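About Zitstead

We teach people to dye cloth, and we've loved doing it since the day Leokadia Baran carried her grandmother's soup kettle down to the cellar on Pietrzak Street and filled it with onion skins. The scarf that came out was a sort of patchy mustard. She still wears it! By the end of that first winter so many neighbors had asked to have a go that she put a sign on the door, and Zitstead was a school.

These days we have two rooms, a yard with a long clothesline, and a dye garden out back where we grow weld, madder and woad. Madder takes its time (the roots want three years in the ground before they're worth digging), so we're always planting for students we haven't met yet. October is digging month, and anybody who has taken a class with us is welcome to come get muddy.

Our beginner course runs over six evenings. You'll start with wool, which is friendly and soaks up color like nothing else, then move on to cotton and linen, which need more coaxing. Shaimaa Hajji teaches most of the evenings and has a real gift for explaining mordants to people who slept through chemistry. She came to us from a weaving workshop in Timodau, and she brought along her indigo recipe, now the most copied page in our binder.

If you fall for blue the way the rest of us did, there's the indigo weekend. It fills up fast, and your fingernails will stay blue for a while, so plan your weddings and job interviews with that in mind.

We think a lot about color here, and not only the kind that comes out of a pot. Every course has an hour on seeing: how a shade shifts beside its neighbor, how light and shadow turn one color into several, why two blues can quarrel and two greens get along fine. 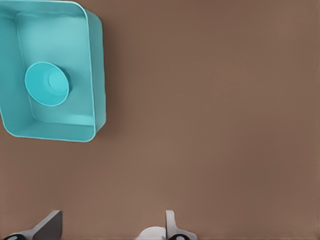
Turquoise on turquoise: a small bowl in a bin of the same hue.

Students bring in scraps of wrapping paper, old paint cards, postcards, whatever has caught their eye, and we pin it all up and argue happily until closing time. Urszula Laskowska, who runs that hour, painted theater sets before she joined us and can mix any gray you care to name.

Our sample library is the other thing we're proud of. It holds 337 dyed swatches, each with a card giving the plant, the fiber, the water and the number of dips. Zdzisław Kubiak keeps it in order and is always glad to pull a drawer for you. We'd love to reach 400, so if you have a good walnut brown at home, please bring us a snippet!

Classes are small and all the equipment is here. Bring an apron, old shoes and something to eat at the break. Tea is on us, and it's kept well away from the dye pots.

Recent news
Indigo weekend: new places added
What we learned from a pale madder harvest
Przemysław Sadowski joins us to teach block printing
Seed swap with the Pitavness gardeners
Caring for naturally dyed wool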